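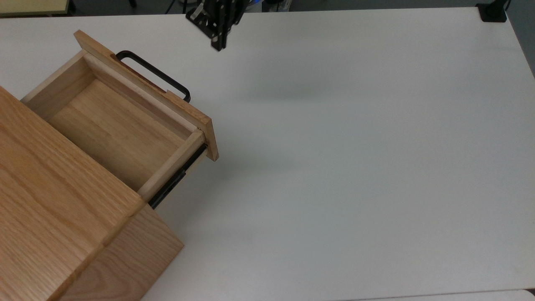 3.2 Board colour and storage

Posted 13th March | 4 comments | Share

Oak boards from the Zarden mill were stored for 204 days before planing. Colour was read at 556 points on each batch, on the face and along one edge. Boards kept near the window wall darkened more than those in the centre racks, and straight grain changed less than cathedral grain. Small case goods of the type in Figure 2 show the same honey tones on their outer faces.

We use cookies to improve your visit. Accept | Settings

Figure 2. Two-drawer cabinet in light wood, with a bar handle on the upper drawer and a grooved pull on the lower.
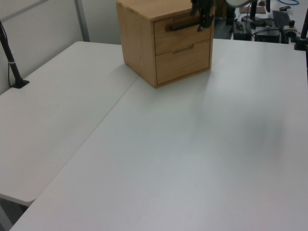
By Usel Peng, Pastard Timber Laboratory

Oil finish was applied at 200 mL per panel in a single coat. Panels were then left under lamps for 3,000 hours. Oiled faces yellowed early and then held steady, while bare faces kept shifting until the lamps were turned off. Edge readings varied too widely to be pooled and are listed by batch in Table 4.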